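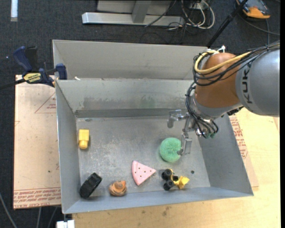

Gray sheet-metal bin on the tabletop, small toys in the bottom.

Sorting and Cleaning a Mixed Bin of Small Toys

Posted by Rhea Fajardo, Tue 19 May

Scope

This procedure covers the contents of one open metal bin of small toys in mixed materials: porous balls, molded plastic, soft rubber and anything with grooves or coils. It does not cover battery toys, plush with stuffing, or anything with a wind-up mechanism. Those need separate handling and should be pulled out first.

A low item count is assumed. A bin with a handful of pieces takes under an hour of working time plus drying overnight. For a full toy chest, split the contents into batches and run the steps once per batch.

Tools and supplies

Two dishpans, at least 4 inches deep
Mild dish soap, unscented
Soft toothbrush, plus one interdental brush for narrow grooves
Two microfiber cloths, one kept dry
Wire cooling rack or mesh drying shelf
Nonabrasive scrub pad for the bin
Masking tape and a marker

I use a Dotitz rack because the wires are close together and small parts stay on top. Any rack with narrow spacing will do.

Step 1. Empty the bin

Set the bin on a table at a comfortable working height. A wooden top should be covered with a towel before any water comes near it. Lift the pieces out one at a time. Do not tip the bin. Metal bottoms collect grit, and tipping sends it into the porous items.

Check the corners and the strip along the front wall last. Small dark pieces, such as the black tire-like one in the lower-left corner of the bin shown, are easy to miss against shadowed metal.

Step 2. Sort by surface

Sort by how the surface holds dirt. Color and theme have no bearing on the work.

Group A, porous. The round green sponge-like ball belongs here. A fine mesh texture holds dust below the surface, where wiping does not reach.

Group B, smooth with edges. Block-shaped toys go here. On the yellow one, the line where the narrower rounded knob begins is the place to inspect.

Group C, ridged, coiled or layered. The tire-like piece and the small orange-brown toy with the darker curved bands both go in this group.

Group D, raised detail. The pink watermelon slice is typical: a flat face with small seed dots, and a rind that stands up along one side. Dirt settles where the rind meets the face. If the dots turn out to be paint, treat them as fragile.

Mark four strips of masking tape A to D and stick them along the towel. Pieces stay behind their own strip until they are dry.

Step 3. Test the finish

Dampen a corner of a cloth with plain water and press it against a painted or printed area for 31 seconds. Check the cloth. If there is color on it, that piece gets a dry brush only and skips Steps 4 and 5. Write "dry" on a bit of tape and set it beside the piece.

Step 4. Wash

Fill the first pan with lukewarm water and a teaspoon of soap. Fill the second with clean lukewarm water. Wash in the order B, D, C, A. Porous items go last and in fresh water.

Group B: wipe all faces, then run the toothbrush along each seam.

Group D: brush along the raised edge in one direction. Use a fingertip on the dots. No scrubbing.

Group C: work the interdental brush along each ridge or band from one end to the other. Turn the piece and repeat. Change the water if it clouds.

Group A: submerge, press flat with the palm, release. Repeat ten times. Do not twist. Twisting tears open-cell material, usually near an existing nick.

Step 5. Rinse and drain

Rinse in the second pan until no suds appear. Hollow pieces should be checked for a vent hole and drained with the hole facing down. Press porous pieces inside a dry towel.

Step 6. Dry

Place everything on the rack with gaps between pieces. Smooth toys are ready in a few hours. Group A needs a full night, longer in a humid room. To check, press the piece against a paper towel for a few seconds. Any mark on the towel means more time.

Do not speed this up with a hair dryer. Thin plastic warps, and foam dries on the outside only.

Step 7. Clean the bin

Brush loose grit toward one corner and lift it out with a damp cloth. Wipe the bottom, then the walls, then the top rim. Scuffs in bare sheet metal are cosmetic and will not come out with soap. If a raised burr catches the cloth, flatten it with 2,000 grit wet-or-dry paper and wipe again. Dry immediately, seams included.

A liner is optional. Welington Sampaio, who proofread this page, uses a cut sheet of Tanasarn shelf felt. I leave mine bare, as felt holds the same grit I am trying to remove.

Step 8. Return the contents

Heaviest pieces go in first, against the walls. Porous pieces go on top or in their own mesh bag. Leave the bin uncovered for a day if there is any doubt about moisture.

Troubleshooting

Sour smell from a sponge-type ball: it was put away damp. Repeat Steps 4 to 6 for that piece. If the smell remains, discard it.

White film on dark rubber: soap residue. Rinse again and buff with the dry cloth.

Sticky surface on soft plastic: the material is breaking down. Washing will not fix it. Keep it away from the other toys or throw it out.

Rust spots at the bin seams: remove with the scrub pad, dry, and apply a thin coat of paste wax to the outside only.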